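Two-arm table-clearing station, Hultex configuration
Planning notes and parts list for buyers

The Hultex table-clearing station is a bench-mounted pair of small arms for sorting used dishes from a tray into a rack. It is sold to test kitchens, canteens and training labs that want to try automated clearing before they commit to a full line. The notes on this page cover what to order, what to leave room for and what the price does not include.

## What the station handles

The standard fingers are meant for household cups, bowls and small plates. They have a rough gripping surface, and a spare set ships in the box. Cups go in the rack upside down. Pick a rack with enough open space between the prongs for two fingers to let go and back out – tightly spaced racks are the usual cause of slow cycles.

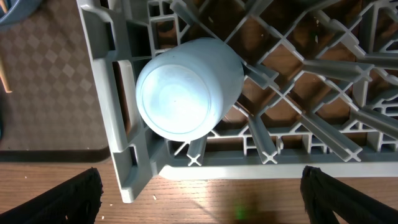
*Pale blue cup in a gray plastic rack, at the fingers of one arm.*

Glassware and metal pans need the Grustlow finger kit, sold separately.

## Table and layout

Plan on a flat table with a straight front edge for the mounting rail. The rail is held with clamps, so there is no drilling. Check under the tabletop for drawers or crossbars before ordering, as the clamps need a clear lip.

A layout that works well is waste tub and scrap tray at one side, serving tray in the middle, dish rack at the other side. Both arms should be able to reach the serving tray. Route the cables outward so that they do not drag over the dishes, and keep the power supplies off the table.

Wrappers and tissues can be cleared in the same run as the dishes. Loose food is harder. Budget for a hand wipe between runs if your trays come back with rice or crumbs on them.
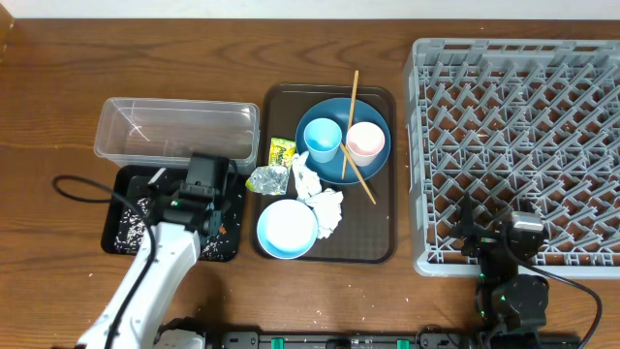

Shinji Shimada wrote to us that the second arm was the part he nearly cut from his order, and that he would now cut the spare rack first. One arm did the dishes well enough, he said, but chopsticks and wrappers kept it busy while plates piled up.

We still sell the single-arm version. It uses the same rail, and a second arm can be added later without changing the controller.

## What is in the box

- 2 arms with grippers and wrist cameras
- Mounting rail and clamps
- Controller with Benjelloun task software, 16 saved layouts
- One spare set of fingers
- Cable set and power supplies

The dish rack, trays and tubs are not included. Buy the ones your kitchen already uses and teach the layouts with those. Changing to a different rack later means teaching the rack positions again.

## Budget

Set aside $900 for setup and the first day of training. Shipping is quoted by address. Fingers wear with use and should be treated as a supply item – order them along with your other kitchen consumables.

Leave space behind the rack as well. A wall or a stored box close to the table is fine for the arms at rest, but the taught paths must clear it, and the controller will not know if someone moves the box.

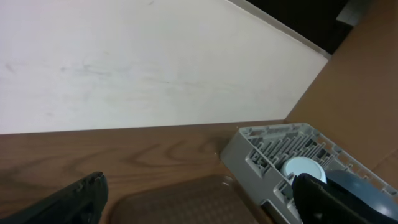

## Ordering and lead time

Orders are packed at our Zulorside warehouse and leave within 23 working days. Send a sketch of your table with the order, with the position of the wall marked, and we will return a suggested layout before the parts ship. Returns are accepted on unopened finger kits only.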